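Triltine kitchen tasks, simulated set

This set holds 1,558 rendered episodes of tray and plate work, made for the canteen at Moser. Two robot arms do the plating. Kitchen staff keep the cooking, tasting and allergy checks.

The right hand holds the sweet potato at the blue plate, with the left kept open and clear of the stacked plates. 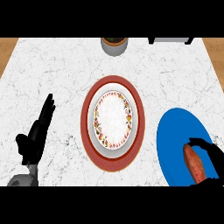 Effect on shifts

Margit Lakatos asked 11 kitchen staff what they wanted kept by hand. Most said serving. Early starts move from 5 am to 6 am.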